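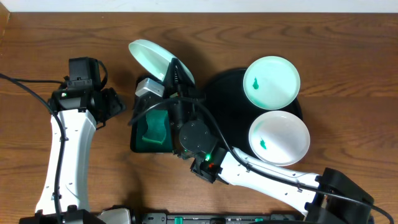
Flendum Two-Arm Washing-Up Bench

Anyone who has worked in a staff kitchen knows the hour after lunch, when the plates come back faster than one person can get through them and the people who were hired to cook, or serve, or look after guests end up with their sleeves rolled up at the sink instead. We built the Flendum bench for that hour. It takes on the first wipe, the dull bit with the sponge that comes before the plates go into the machine, and it leaves the rest of the kitchen to the people who know it. We sell it as two arms on one long rail at the edge of an ordinary table, and the layout we suggest to most new customers is a simple one: plates on a round black tray toward the right, the green sponge waiting in its own dark green tray where both arms can get at it, and plenty of bare tabletop left over so that a person can set things down without having to ask permission of a machine.

The arms are fitted with two-finger grippers, and each has a small camera of its own so that it can look closely at whatever it is about to pick up. You will probably find, as our early customers did, that the staff stop watching after a day or two and simply start handing it plates.

What it does in a working day

The bench picks up the sponge, wipes the face of a plate, works its way around the rim and puts the sponge back in its tray. It likes shallow plates best, bowls second, and lids if they are propped up at an angle so that the inside faces the arms. Sauces, soup and salad dressing are all fine. Cheese that has been under a grill is another matter, and we would still give that to a person with hot water and some patience.

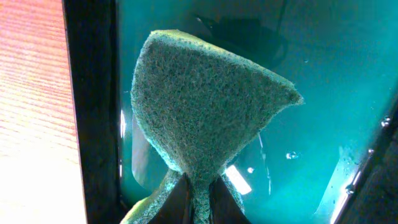

Sponges are the one thing you will buy again and again, so we tried hard not to be fussy about them. The fingers will hold most soft kitchen sponges, and a good one for the bench is springy enough to be pinched in the middle and still spread out wide at the working end. Very stiff scouring blocks tend to twist in the grip. If you already have a cupboard full of something you like, send us one with your order and we will set the grip pressure to suit it before the bench leaves the shop.

What changes for the people

We get asked about this more than anything else, and we are glad of it. Our longest-running bench is at the Gakodgate staff canteen, where it went in one March with a good deal of grumbling. The kitchen team there used to take turns at the scraping end of the line, and the turns caused more arguments than the menu ever did. They don't have turns now. One person looks after the bench along with the drinks counter, tops up the trays, changes the sponge and has the last word on whether a plate is clean. In a busy week the bench there wipes 907 plates, and the team still inspects every one of them before it is stacked.

There was some new work too, and we would rather tell you so now than have you find out later – somebody has to learn the setup screen, somebody has to wipe down the fingers at closing, and for the first couple of weeks plates will get put in the wrong place and have to be moved. We include two half-days of training on your own premises, and we ask that the people who do the washing up come to it, as well as their manager.

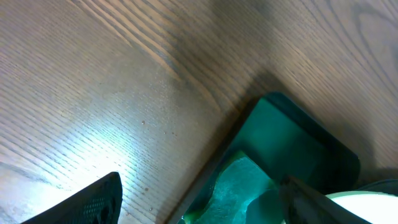 The table itself needs a quick once-over between sessions. Crumbs don't bother the arms much, but a clear surface makes it easier for the cameras to find the edges of a tray, and it's nicer for everybody. Bright overhead lights can leave a glare on a polished top, so try the bench in a couple of spots before you settle on one.

What comes in the box

Two arms with grippers, already mounted on the rail
One camera for each arm, with cables
Sponge tray, round plate tray and lid stand
Tôn setup software, with a year of updates
20 sponges to get you going
Printed guide with a page for closing-time cleaning

The rail and arms together weigh 64 pounds, so please have two people lift them onto the table. Training, delivery and first-year service are arranged through our partner Domau, who will also come back and move the bench for you if you rearrange the kitchen.

Service plan after the first year: $487 per quarter, parts included.
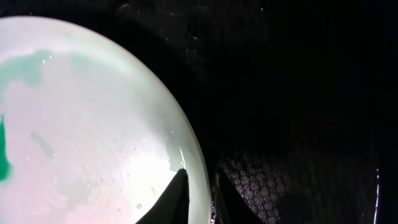 Can it wash a dish that still has liquid in it?

Please tip it out first. The bench is made for wiping plates and bowls that have already been emptied, and it will not carry a full one to the sink for you. Most kitchens keep a slop bucket at the return counter, and whoever brings the dish back empties it there.

To arrange a visit or borrow a bench for a trial week, write to the Flendum sales desk and tell us how many meals you serve and how long your counter is.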